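Jeker Library Opens Reading Room for Historical Astrology

July
By Emiko Kawaguchi

The Jeker Library has opened a reading room devoted to the history of astrology, with a collection of 2974 printed books, almanacs and manuscript horoscopes now available to registered readers. The room is on the second floor of the Kallio building and is open every Tuesday from 10 a.m.

The collection was assembled by the Uvia Society for the Study of Traditional Astrology, which had kept it in storage since giving up its former offices. Under the agreement signed this spring, the Society remains the owner of the books and the Library takes charge of their care and cataloging.

Most of the holdings concern the astrology of the sixteenth and seventeenth centuries. They include over 400 almanacs, many with weather notes and family records written in the margins by early owners, and a long series of tables of houses. Two manuscript notebooks contain birth charts drawn in the older square form, with judgments on health, travel and marriage set out beneath each figure.

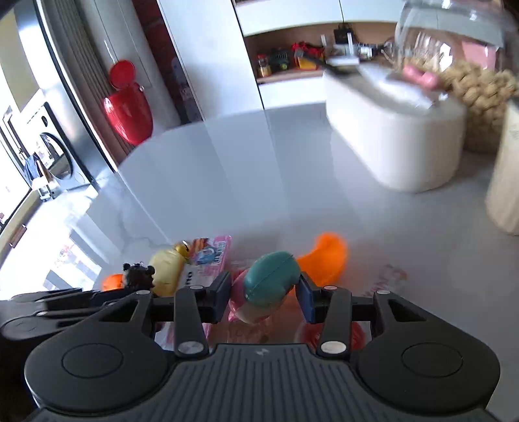 Rozália Machala, who has been appointed curator of the collection, said the notebooks would be of particular interest to those who study how charts were read in daily practice. "The printed manuals tell us what the rules were," she said. "In the notebooks we find an astrologer who weighs one rule against another, changes his mind about the ruler of the Ascendant, and goes back a year later to correct the time of birth."

The author of the notebooks has not been identified. His house tables were calculated for a northern latitude, and several of the charts are for merchants and their children. Ms. Machala will present a first study of the material at the Society's autumn meeting – the paper will deal mainly with his treatment of eclipses and of the Part of Fortune.

Readers may request up to five items a day. Manuscripts must be ordered in advance, and photography without flash is permitted for private study. 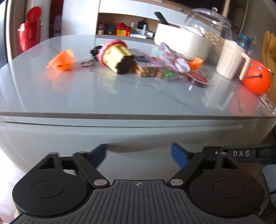 Page last changed: Tuesday, 4:15 p.m.

The Library has also confirmed that the Jetel Fund will pay for repairs to the bindings of 500 volumes. Work will begin with the almanacs, and items will be withdrawn in small groups so that most of the series remains available at any time. A list of withdrawn titles will be kept at the second-floor desk.

An introductory course on reading historical charts is planned for members of the Society and registered readers. It will cover planetary dignities, house systems and the abbreviations most often found in manuscript sources. Applications should be made in writing to the curator.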